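Robot Manipulation Laboratory, Gitudthorpe
Handout 5: Comparing grippers on soft objects
Prepared by Arnulfo Condori. Version of Tuesday, November 3, 2020

Before you read this handout, please finish the calibration sheet from Handout 4. The numbers of your arm must be written on the first page of your lab notebook.

1. What we compare

In this session each group works with two grippers on the same arm. The first is the Hakivura parallel gripper with flat rubber pads. The second is the Korano gripper, which has three soft fingers moved by air. The controller is the same for both, so you only change the tool file when you change the gripper. If you forget the tool file, the arm will stop too high or will push into the seat.

Rigid blocks were used in the previous handouts, and there both grippers gave almost the same result. With cloth and filling the question is different. The object changes its shape when it is held, and the place of the grasp decides how much it hangs down.

2. Terms

Corner pinch: the fabric is taken at one corner and pressed together between the fingers.
Edge hold: the object is held at its lower edge and carries part of its weight there.
Sag: the vertical distance between the grasp point and the lowest point of the object, measured after the arm has stopped.

3. Settings

Closing force of the parallel gripper: 40 N for the first series and 60 N for the second.
Lifting speed: keep the value that is saved in the program. Do not change it between the grippers.
Camera: the wrist camera stays on in all trials. The head camera is used only for the human demonstrations.

4. Human demonstrations

The collection from April has 2,000 short recordings, made by Octavio Chávez and Eliécer Betancur. You will find them in the folder Arboleda. Look at several of them before you program the grasp. Write for each one where the left hand is, where the right hand is, and which type of hold from section 2 it shows. Some recordings have both types at the same time.
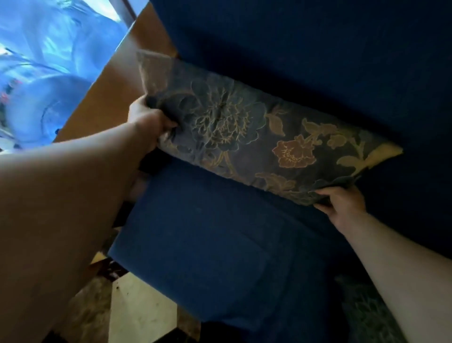 Figure 1. Two-handed hold of a patterned cushion, head camera view. Left hand: corner pinch. Right hand: lower-right edge.

With one arm you cannot copy the hold of Figure 1 completely. Choose the corner or the edge, and explain your choice in two or three sentences. Groups which have the second arm may try both points together, but first ask Jhosep Agudelo to check the distance between the arms.

5. What to hand in

One table for each gripper, with the force or the air pressure, the grasp point, the sag in millimeters and a column for slips. Trials that failed must also be in the table. Add one page of comments about which gripper you would use for cushions and which for a folded towel.

Questions about the air supply go to Dennis Mwakyusa. Please close the valve before you leave the bench.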